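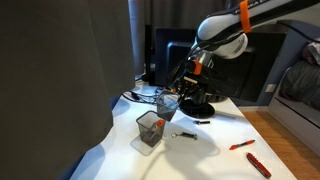 Mesh pen cups on the white desk

Glossy white desktop - keep it or sand it down?

tallgrass_ed
Posted in June
I bought a Winell desk secondhand for the spare room, the long one with the glossy white top. I like the size and the price was right. What I don't like is the shine. The window is on the left and by mid-morning there is a bright patch right where I put my notebook. I also see every fingerprint on it.
My options so far are to live with it, scuff it with fine paper and put a matte clear coat on, or cover it with a big felt mat. Has anyone done the second one? The top is 43 inches on the short wall side, so a mat that size gets expensive.

porchlight
Don't sand it until you know what it is. If it's a painted board you can scuff it. If it's a thin film over particle board you'll go through it in one spot and then you have a brown hole to look at forever. Look at the underside near a screw hole. You can usually see the layers there.

mudroom77
I did a scuff and matte coat on a Grusside table. 2000 grit, wet, then two coats from a can. Looked good for a year. Then the place where my wrists go got shiny again and now it is matte with two shiny ovals. I would not do it a second time.

porchlight
2000 is a polishing grit. That would be why it went shiny again.

mudroom77
I used what the guy at the paint store told me to use. The coat went on fine. It wore through from use, it had nothing to do with the grit.

porchlight
A clear coat needs something to hold on to. 400 or 600 and it would have lasted longer. I've refinished cabinets for a living and I'm just telling you what the can says too.

kettle_and_co
Can I argue for leaving it alone? I've had a glossy white desk for years. The fingerprints are there on any surface, you just see them on this one, so you wipe it. A damp cloth and a drop of dish soap at the end of the day. Mine gets wiped when I shut the computer off and it takes less time than finding the cloth.
What made the biggest difference for me was getting the small stuff off the surface. Pens go in a cup, clips go in a cup, and the cups stay toward the back.

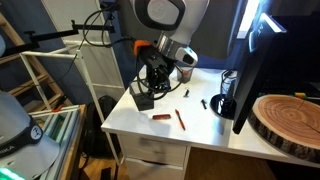
Put felt dots under anything with a metal bottom, too. The rings and fine scratches on these tops are mostly from people dragging a lamp or a stapler over grit. Lift things when you move them and the top will stay decent for a long time.
For the glare I'd fix the light before I touched the desk. It costs less and you can undo it.

tallgrass_ed
I checked the underside. There's a white layer about as thick as a business card and then particle board. So I guess sanding is out. Thanks porchlight, that would have been a mess.
Kettle, what do you mean by fix the light? It's a rental and I can't do much to the window. There's a cheap blind on it that either lets in everything or makes the room a cave.

porchlight
Glad you looked. Film for sure at that thickness.

mudroom77
Felt mat then. I have a Rerkau one now, on top of the shiny ovals. It's fine. It collects crumbs.

kettle_and_co
Mats are ok for writing. I hated mine for the mouse.

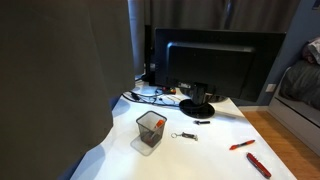
Giraldo_fan

Curtains. Dark gray, matte, something with weight to it. A shiny curtain sends the light right back at the desk and you've gained nothing. You can use a tension rod if the landlord won't let you drill, but only if the window is set back in the wall. Heavy panels will pull a tension rod down on a wide span, so get the thick kind with the rubber ends and tighten it again after a few days.
Buy them wider than the window. If the panel is pulled flat you get a bright line down each side and that line lands on the desk. I go double the width.
My user name is from the Giraldo panels I bought years ago. They shrank 3 inches in the first wash, so wash before you hem.

kettle_and_co
This is what I meant. But I'd go with a sheer and not dark gray. He said he doesn't want a cave.

Giraldo_fan
A sheer won't do much with direct morning sun. You can leave the dark ones half open. It doesn't have to be all or nothing.

kettle_and_co
You can hang both on a double rod. I'd still start with the sheer.

tallgrass_ed
Or I turn the desk so the window is behind the monitor?

porchlight
Then you're squinting past the monitor all morning. Keep the window to your side.

tallgrass_ed
OK. Leaving the top alone, measuring the window tonight. It is set back, so a tension rod should fit. I'll try the dark ones half open first and see how the notebook spot looks at 10.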